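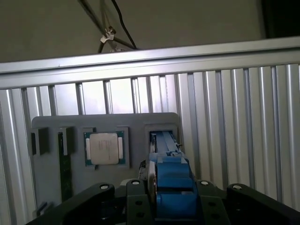
24 Nov 2018

The garage is at the stage where you can only enter it sideways, so naturally I spent the day after Thanksgiving standing in it with a trash bag, achieving very little.

My wife's position is that we own a garage. My position is that we own a warehouse of spare parts that happens to have a big door. The car has opinions too, I'm sure, but it lives outside and doesn't get a vote.

I come from people who keep things for parts. My father kept a dead lawn mower behind the shed for my entire childhood in case the other lawn mower died, which it did, in some completely different way that required a part neither of them had. He then kept both. When my parents finally sold the house there were four mowers back there, arranged by year of death like a small military cemetery, and the buyers asked for a credit at closing.

I used to tell that story at parties as though it were about someone else.

Yesterday's inventory, in part. One Flirumix blender, motor fine, jar cracked. One Flirumix blender, jar fine, motor smells like a house fire. You'd think these two would have gotten together by now. They are different models, bought 7 years apart, and the jar from one sits on the base of the other like a hat on a cat. I knew this already. I had tried it before, and I know because there was a piece of masking tape on the second jar that said DOES NOT FIT in my handwriting. I tried it again anyway, in case the plastic had relaxed.

Then the lamps. We bought a pair of Lumard reading lamps when we moved in, and one of them quit inside a year. I saved it for the switch. The other one is on my nightstand right now and its switch is perfect, and will be perfect when the sun burns out. What has failed on it is the little hinge at the neck, so it nods off slowly while I read, same as me. The dead lamp has the same hinge. It had also failed. I now have two good switches and a rubber band.

The theory behind keeping things for parts is that everything breaks differently. In practice things of the same make break in exactly the same place, because somebody in an office decided that was where they would save eleven cents. So you end up with a box of whatever was never going to go wrong. My box has vacuum cleaner bodies in it. The Prutudard upright has a belt that lasts one carpet and a body that could be dropped from a plane, and I've got three of those bodies. If the world ever runs short of gray plastic shells with a cord hook on the back, come see me.

Computers are the worst of it, because for a few years there I really did use the parts. I'd pull the memory out of one and put it in another and the other would run a tiny bit faster, and I'd walk around all weekend feeling like a surgeon. That's how they get you. One success every decade will carry a person through any amount of evidence.
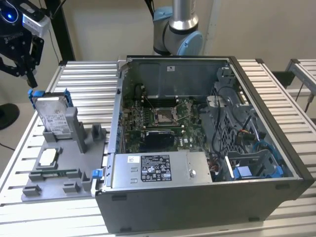

*A Dell with its side off and no processor in the socket.*

I can tell you what happens after the surgeon years. You look up one day and everything you saved is a generation too old for everything you own, and you have a shoebox of memory sticks that fit nothing in the building. I can't throw them out. They cost real money once. I remember the price of one set to the dollar, and I don't remember my own sister's phone number.

Around lunchtime Cirilo Quintero from across the street wandered over with a plate of his turkey, to get it out of his house, and stayed to watch. Cirilo is a man with an empty garage. He has a bicycle on a hook and a broom. He stood there chewing and looking at my shelves and asked, very politely, what the thing with the hoses was.

I said it was off a washing machine.

He asked which washing machine.

I said we didn't have it anymore.

He nodded for quite a while. Then he asked whether I had a knob for a Virk stove, the front left one, because his had split and he'd been turning the burner on with pliers since summer.

Reader, I had a Virk knob. I had the whole set. I'd pulled them off our old range before the delivery guys hauled it away, over my wife's objections, and put them in a coffee can, and I walked straight to that can without moving one thing out of the way. I want you to picture the walk. I have been married, I have held newborn babies, and I'm telling you I don't think I crossed either of those rooms the way I crossed that garage.

It fit. He called me from his kitchen to say so. I put him on speaker so it could be heard throughout the house.

This has set the cleanup back badly. I'd filled 2 bags by the time he came over, and after he left I went back through one of them and took things out. The washing machine hoses have been promoted to a higher shelf. My wife came to the door at dusk, looked at the one remaining bag, and said "that knob is going to cost us the garage until we're dead," and went back in to her pie. I don't have a counterargument. I'd just like it noted that there are three more knobs in the can, and other people on this street own stoves.

I did agree to some terms. The blenders are gone, both of them, tape and all. One of the vacuum bodies is out on the curb with a FREE sign on it, where it has spent a full night being not taken. The shoebox of memory goes to the electronics drop-off in December, when the county does its collection day behind the fire station, and I've promised not to come home from that with anything. (Last time I came home with a printer. It printed! Once, but beautifully.)

The lamp I kept. I had an idea about the hinge while I was brushing my teeth, involving a washer and a bit of bicycle tube, and I happen to know where there's a bit of bicycle tube. It's behind the mower.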